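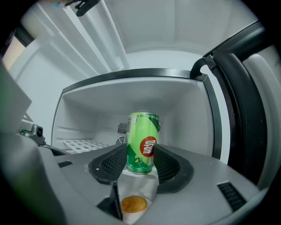 Equipment Planning Report: Hand-Held Grippers, Lodano Site

Print this page | E-mail this page

Last updated: Friday, July 25, 2025

Prepared for the Durrani equipment fund

1. Where the budget stands

The Lodano site is recording kitchen tasks with hand-held grippers, worked by a person, for the Pandard project. The tasks now under way use a small refrigerator, drink cans, a bottle, fruit and a plate. The refrigerator and desk came out of last year's furniture money and are not charged to this grant.

We have spent $1,508 since the last report. Most of it went to replacement finger pads and two spare batteries. The rest covered groceries and shipping. We are still within the small parts line and do not ask for a change there.

2. What we want to buy

We have a quote from Oltisach for three more grippers of the type in use. Delivery is 57 days from the order. If the order goes out in August, the units will reach us in the fall, before the second set of tasks is due to start. A later order would push that start back.

We looked at buying a fixed arm this year and decided to wait. The desk would need to be replaced with a bench, and the room would need another circuit. Both costs should be priced first. We will send the figures with the next report.

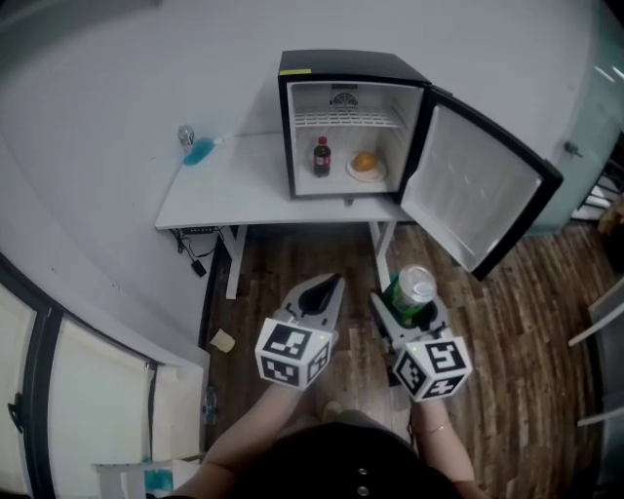 Mini fridge task at Lodano, one gripper in each hand.

3. Decisions needed

Approval of the Oltisach order. Permission to carry unspent travel money into the parts line. We would also like to know if the fund will accept a service contract as an equipment cost, as Oltisach prices it separately from the units.

This site uses cookies. By continuing to browse, you agree to our use of cookies.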